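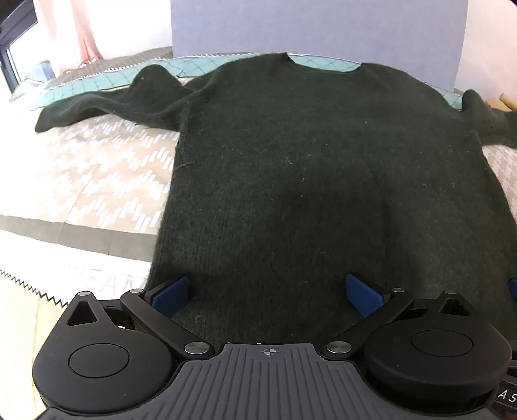 A green jumper laid out on a bed, with the fingers of a hand-held gripper resting near its hem.

Learning to Fold, One Bedroom at a Time

The household textiles programme at Brerness began collecting examples in January, and its first lesson concerned furniture. The original plan placed every garment on a clean white table in the institute's laboratory at Umville. The resulting recordings were tidy and easy to process. A system trained on them performed acceptably on the same table and poorly on anything else.

Rosaire Turcotte, who leads the programme, moved the work into people's homes. Participants now record on their own beds, with their own bedding and their own clothes. "A patterned duvet cover is a difficult background," he says. "It is also what most people have."

Each participating household receives a hand-held gripper fitted with a camera. The participant holds the device and carries out the task with its fingers, so that the recording shows the garment much as a robot's wrist camera would see it. The software, named Drakeo, pairs the video with the movement and opening of the fingers. No robot is needed in the home at any stage.

Knitwear has proved the most demanding category. A cotton shirt keeps a crease where it is put; a fuzzy pullover does not, and its sleeves seldom lie straight. Lint and stray threads are left as they are. Early instructions asked participants to brush garments beforehand, but the request was withdrawn when reviewers found that it made the collection less like ordinary laundry.

The programme asks for 300 recordings from each household, divided among shirts, trousers, towels and knitwear. Hiba Harb, who reviews the submissions, rejects a recording if the garment leaves the camera's view for more than 2 seconds or if the participant uses a bare hand to finish the fold. Hesitations and second attempts are kept. "People regrip a sleeve all the time," she says. "The system should see how they recover – a perfect fold teaches it very little about that."

By 26 February 2025, 74 households had enrolled, and 70 had returned at least one complete set. The recordings are stored at Umville and labelled by garment, surface and type of fold. Participants may ask for any session to be deleted, and faces are removed before the material is released to researchers.

The next phase, known as Trình, will extend the work to fitted sheets. Enrolment remains open to households within travelling distance of the institute, and equipment is lent without charge.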